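**25th April – bags, black fabric**

Good day on the bags! I'd been putting these off because black fabric is miserable to work with (you lose every seam), but I'm coming round to them fast. There's so much going on in a soft bag once you stop treating it as a box with handles.

Started with the Lerkari samples. Flynn had left them rolled up in the drawer, so they came out with a hard crease across the middle. Shook them out and hung them on the rail by the window while I cut fresh tags. The crease relaxed a lot more than I expected over lunch. Note for next time: store them flat, or at least stuffed with tissue.

Fold memory is the thing I keep coming back to. A fold put in by hand and left for 2 minutes hardly shows. Press the same fold under the 48 mm block and you can find it with your fingertips the next morning, even when you can't see it. I love this. It means we can mark a bag by feel before handling it, no chalk, no tape. 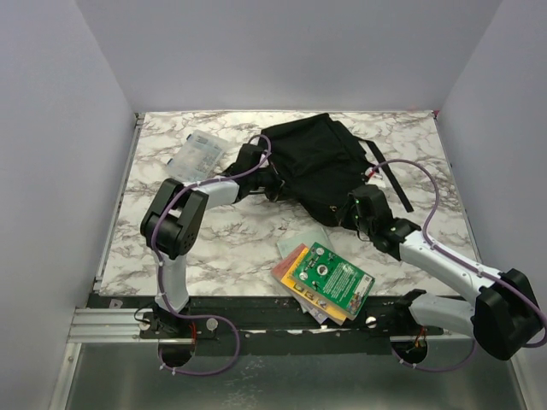

The other thing I want to write down before I forget is how much the starting shape matters. If the bag goes down as a loose heap, the folds stack on top of each other and you end up pulling on two layers when you wanted one. Pat it out first, find the mouth, then open it. Kornél Szabó's trick is to run a thumb along the hem until the double stitching shows up, and it's quick once you get the knack – much quicker than hunting for the opening by eye.

Tried the Gredano cloth too. Stiffer, holds its shape nicely, but it's noisy and it sheds a fine gray fluff. Lint roller is back on the hook by the door, please leave it there.

Still to do:

- weigh the Lerkari bags again, empty (first set came in at nearly 100 g each, which feels high)
- ask Flynn if the Bomura order included any lined ones
- new blade for the rotary cutter
- write up the crease test properly, with the pressing times

Kornél wants to try a lighter color so the folds read better. Fine by me, but I'd like to finish the black set first. Picking up tomorrow with the hems.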